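Search this site
Search
Print this page | E-mail this page

Speaker notes: "When the Second One Is a Surprise (and So Is the Third)"
Razia Mohmand, Pomedbridge Family Evenings, August session

(Start when the side door is closed. Water is on the left. Go slower than you think you need to.)

Good evening, everybody, and thank you for coming out at seven o'clock, which I know is the very worst hour of the day for anyone with small children. If you left somebody at home holding a spoon and looking worried, please thank them for me when you get back.

My name is Razia. I have five-year-old triplets and an older daughter who was nine when they came, and who had been an only child for so long that she had, shall we say, settled into the job. I'm going to talk mostly about her tonight. The talks I went to when I was pregnant were all about the babies, and they were good talks, and I took pages of notes about feeding charts. Then I came home with three babies and found that the person I had no notes on was the one standing in the hallway in her school shoes.

(Pause. Let them settle.)

A little about where I come from in this. I write the newsletter for Marwat, our parents' group for families with twins, triplets and more. We have 162 families on the list now. I started it with a friend when our babies were five months old and neither of us could finish a sentence. Last winter Nuwan Amarasinghe, who many of you know from the Saturday playgroup... (no, leave the day out, they've moved it) from the playgroup, helped me send a few questions to the older brothers and sisters. We let them answer however they liked. Some drew. One boy sent us a recording of himself breathing heavily and then saying "it's fine."

I want to share what they told us, and then some things that helped in my house, and then I'd love to hear from you.

FIRST PART: WHAT THE OLDER ONES SAID

The most common answer, by a long way, was about being stopped. You take twins or triplets to the grocery store and people stop you. They want to know if they're identical, if they run in the family, how you manage. They mean it kindly! I've had lovely conversations by the frozen peas. But the older child stands there through every one of those conversations, and a lot of the children wrote about it. One girl said she had started walking ahead and pretending to be with another family.
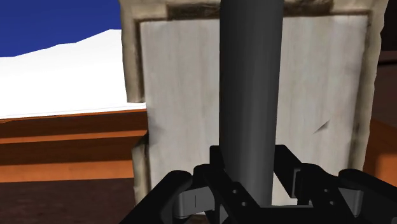

My own daughter never complained about it, so I thought she didn't mind. Then one afternoon a woman leaned over the stroller and said to me, "Three! Are these all you have?" and my daughter said, very politely, "I'm Hana, I'm the first one." I've used that ever since. Whenever somebody stops us I say, "This is Hana, she's my first," before I say a word about the little ones. It takes two seconds. I wish I had thought of it four years sooner.

(If there's a laugh, wait for it. If not, carry on.)

The second thing they wrote about was noise. I expected jealousy and I got noise. They wanted somewhere to do homework, or to be bored in peace. We live in a small house and I couldn't give her a room of her own, so we gave her the end of the upstairs landing, with a curtain. The rule is that nobody under six goes behind the curtain. It gets broken daily, but she has the rule on her side, and I think that matters to her almost as much as the quiet.

The third was help. This one was mixed, and I'd like to be careful with it. Some of the children were proud of helping. They listed what they could do: bottles, buttons, finding the other sock. Others were tired. A boy of 11 wrote that he was "basically staff." His mother gave me permission to read that out, and she told me she laughed and then went and sat in the car for a bit.

SECOND PART: WHAT WE TRIED

I'll tell you the failures too, or you'll go home thinking I'm organized.

We tried a chore chart. It was beautiful. It lasted until the first ear infection.

We tried a "special day" once a month, just me and Hana. I planned it so hard that it became another appointment, and when I had to cancel twice running it did more harm than if I'd never promised. What worked better was small and boring. I take her with me when I put the gas in the car. Eight minutes, sometimes less, with the radio on. She has told me more at the gas station than she ever did over a fancy hot chocolate.

We tried separate birthdays for the triplets, by which I mean three cakes, and I'll just say that if you have the strength for three cakes then you're a better woman than I am. Now it's one cake, and each of them gets the song sung separately. Hana gets her own birthday to herself, with no "and the little ones too" presents. My mother-in-law took some persuading on that.

Then there's the question of toys. Hana's old things came down from the attic when the babies started sitting up, and I handed them over without asking her. She was ten, she hadn't touched them in years, it never crossed my mind. Well, she was heartbroken. So if you take one practical thing home tonight, please let it be this: ask first. Let them keep a box back. She kept a bear, a puzzle with half its pieces gone, and a toy she'd loved as a baby, and gave the rest away quite happily once it was hers to give. 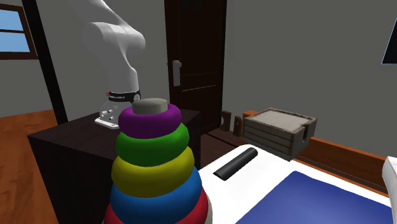
A stacking ring toy, with the purple ring at the top.

(Drink some water here.)

MONEY, BRIEFLY

Somebody always asks, so I'll get in ahead of you. In our first year we spent 2,507 dollars on diapers and wipes. I kept the receipts in a shoebox, mostly out of disbelief. The following year, with more hand-me-downs and a better idea of what we were doing, it came down to 1,186. I mention it tonight because older children hear us talk about money. Hana stopped asking for swimming lessons that first year, and I took it for losing interest. She'd heard us at the kitchen table. We had the money for swimming. We'd just never said so.

If things are tight for you, the Volleo swap shelf is in the lobby at Prulwood, and you don't have to bring something to take something. Sizes are all mixed up at the moment, so give yourself time to dig.

LAST PART: QUESTIONS, AND A REQUEST

(Bring Nuwan up. He has the blank cards and the pens that work.)

Nuwan is going to pass some cards down the rows. I'd like you to take one home to your oldest and ask them to write or draw one thing they'd like you to know. You don't have to show us. You don't even have to get it back, they may want to keep it. If they do want it in the newsletter, hand it to either of us next time with a first name or no name at all.

(Questions likely: bedtimes when the older one has school; whether twins should be in the same class, in which case say I have opinions but send them to Nuwan, whose twins have done it both ways; grandparents who have favorites. On that last one, be kind. His mother is in the third row.)

(Chairs need to be stacked by nine. Take the cookies home if there are any left, Hana has asked for the ginger ones.)

Print this page | E-mail this page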